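Home Search this journal Search Contents Authors Archive
Last updated: February

3.2 Reuse of fruit packaging in the home

Rimkutė and Krishnan's survey covered 1,155 households in Montes and Clavo, of which 101 kept a diary for four weeks. Respondents recorded each rigid carton brought into the home and the room in which it was last used. Crushed cartons were entered as waste on the day of disposal.

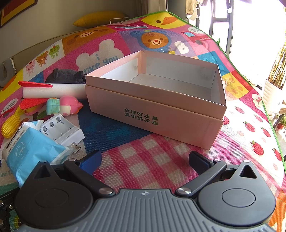

Figure 2. Pink fruit carton, open tray nested on the second part, on a children's play mat.

Retention was higher for two-part cartons than for single-piece trays. Diary keepers most often moved them to bedrooms and play areas, where they held small items. Two-part cartons can be stored with one part inside the other, as in Figure 2, and this lowers the shelf space needed. Printing was coded separately: a carton with retailer text on its front face, such as the green Chinese lettering on the pink one, was entered as branded. Branding had no clear effect on retention once carton depth was controlled for. Wall thickness was not measured in Clavo.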